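Section 5: Building Your Wedding Website in Flatero

Your invitations are chosen, your date is set, and now comes a really fun part! Set aside an evening, put on some music and have your guest list handy.

1. Open Flatero and click New Event, then Wedding. Type both first names the way you want guests to see them.

2. Enter the date and the venue. If the ceremony and reception are in different places, add each one on its own line — the map will show both.

3. Pick a page style. Flercombe is the one we love for outdoor weddings, and you can switch later without losing a word.

4. Upload your guest list as a spreadsheet. Put couples on one row and give each child a row too, so the meal counts come out right.

Note: One event holds up to 1,422 guests. Yes, we have seen big families!

5. Under Replies, choose your RSVP deadline. For a September wedding, early August works nicely for most caterers.

6. Add your meal choices and leave the Allergies box switched on.

Caution: Once you press Send, the invitation emails go out right away and can't be called back. Send one to yourself first and tap every button on your phone.

7. Click Send. Then go celebrate, you've earned it!
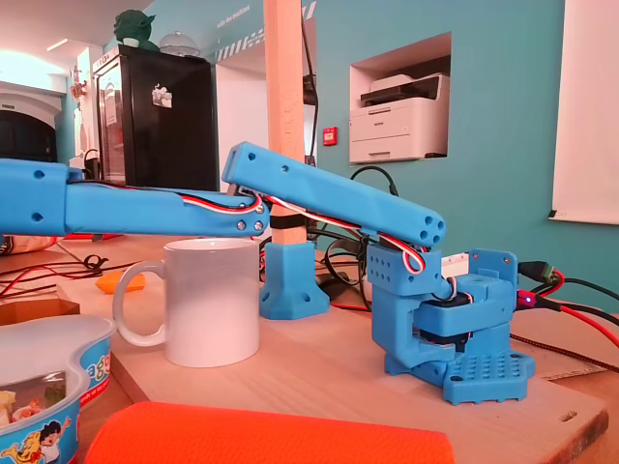 Angelovski wrote to us that step 4 went wrong the first time: plus-ones without a name were skipped, and 11 people never got a seat. Typing "Guest of" and the partner's name in the empty cell fixed it.

What a great tip, and we've added a reminder to the upload screen. If you've already uploaded your list, open Guests, click Edit and fill in the blanks there. Your replies so far stay just as they are.

8. Check the Replies page once a week and export the final list for your caterer the day after your deadline. Seating charts are covered in the next section.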